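Home | Guides | Budgeting | Parts & Spares | Ask Us

How to budget for hand-held grippers without embarrassing yourself in August

Every planning sheet I get sent has one line on it: "grippers." One line, one number, usually the number from the front page of the vendor's price list. By August the same people write to me about an overrun.

Start with the task list. Write down what the grippers will be picking up, in plain words. Boxes and cups are easy on fingers. Cloth is another matter, and denim is the worst of the lot – thick seams, stiff folds, rivets. If fabric is on your list, budget for fingers as a consumable, like printer ink, and resent it about as much.

Next, count hands, then units. Two people folding at 7 in the morning need two grippers and a third for when one of theirs stops closing. I have watched a team buy exactly as many as they had people. They spent a good part of the spring taking turns.

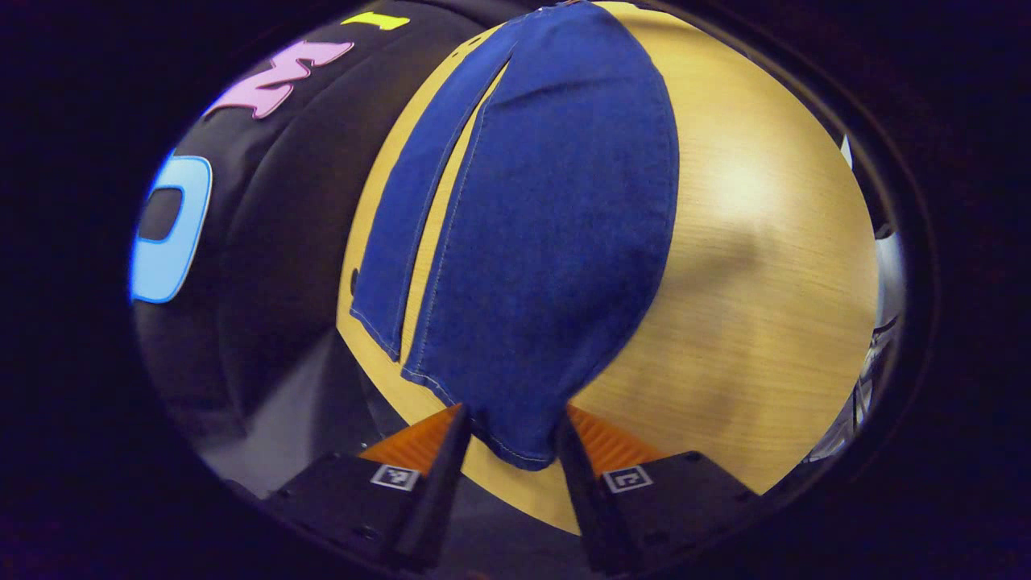

Then do the spares. Our quote from Skuderberg came to $284 per gripper, and I put another $300 per station next to it for fingers, pads, printed markers and cables. Sigita Mets, who signs the orders, asked why the extras cost more than the thing itself. I told her to ask me again after a month of jeans. She signed, with a sigh I could hear from the hallway.

Now get a second quote. We used Bosora. Ask both vendors the same questions:

- What does one replacement finger cost, shipped?
- Can markers be reprinted in-house, or must we buy yours?
- How long is the wait on a repair?
- Is the mount included, or is it a "recommended accessory"?

That last one cost us 5 emails and a line item.

Finally, put in the dull stuff. You need a table, decent light, and a pile of clothes to practice on. Thrift stores are fine for the clothes. Buy mixed sizes and at least one thing with lettering on it, as printed fabric can slide differently from plain. Leave a blank row at the bottom of the sheet too. You'll fill it.

Contact: Ekov Guides, Purchasing Desk | © Ekov | Back to top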